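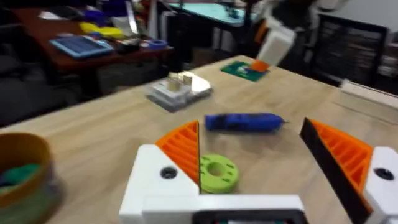

2013-06-03

Good news for anyone in Dirnell who has ever bought a tile saw for one bathroom and then tripped over it for years: the tool library is open! I walked over to Bramer Street on opening morning with a list in my pocket and every intention of borrowing one thing. I came home with a pole pruner, a stud finder and a very large level I had no plans for whatsoever.

If you missed the earlier posts, the tool library has moved into the old Wijesinghe Hardware building, the one with the green awning across from the laundromat. The store closed in February, and I know plenty of you were as sad about that as I was (where else could you buy a single hinge?). The family has kept the building and is letting the front half to the library on a two-year lease. The back half is still full of shelving and I don't know what's going to happen with it. I asked and got a shrug.

The person running the desk is Vasanthi Samarakoon, who some of you will remember from the plant swap. She spent most of the spring typing up the catalog, which now stands at 885 items, and that's after she threw out the stuff that was rusted shut or had chewed cords. A good chunk came out of people's garages. There are a lot of hedge trimmers. There are more hedge trimmers than I think this town has hedges, so please, if you were about to drop one off, hold on to it for now. What she'd love to get is ladders, sawhorses, a decent wet vac and anything for canning. Yes, canning. Kitchen gear counts, and so does sewing stuff – there's already a serger and it already has a waiting list.

Now the practical bits, which is what people kept stopping me to ask about at the farmers market.

**Joining.** You need a photo ID and something with a Dirnell address on it. A water bill is fine. Renters are welcome, and so are folks out past the county road, though they'll have to fill in an extra form.

**Borrowing.** You can have up to six items out at once. Loans run a week and you can renew by phone if no one is waiting. Bring things back clean, please. Vasanthi was quite firm with me about the pruner.

**Batteries.** Anything cordless goes out with one charged battery and its charger. If you're planning a whole deck, you may want to ask for a corded version.
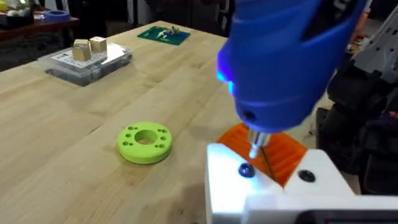 *A power screwdriver with its work light on.*

**Cost.** Nothing to join for now. Late returns are a dollar a day per item, and the bigger machines need a deposit that you get back. I thought the deposit on the floor sander was a little steep, but I've also seen what my brother-in-law did to a rented floor sander, so I'll keep quiet.

**Hours.** Afternoons until 6, plus Saturday-style morning hours are being talked about but aren't settled. I'd say call first if you're driving in. The old store number still works, and it made me smile to hear it ring.

One thing I was curious about was Prumoler, the catalog program they're using to keep track of it all. You can search it at the desk and it'll tell you what's out and when it's due. You can't get at it from home yet. I'm told that's coming, but the printed list by the door is honestly easier to browse, and I found the stud finder on it while I was looking for staple guns.

There's talk of some evening classes too. Sharpening would come first, then basic plumbing, then maybe a night on how to hang a door so it closes. I have three doors at home that could use that one, so count me in. If you have a skill you'd be happy to teach for a couple of hours, leave your name at the desk. It doesn't need to be fancy. Somebody already offered to show people how to restring a weed trimmer and I'd go to that.

Parking is a bit of a pain, as always on Bramer. The spots in front are two-hour only, and they do ticket. If you're picking up something heavy, pull around to the alley side and ring the bell by the loading door – it sounds like a duck, so you'll know it worked.

I'll post the class dates once I have them. And whoever has the post hole digger out right now, I'm next on the list, no rush, but my fence is leaning pretty hard.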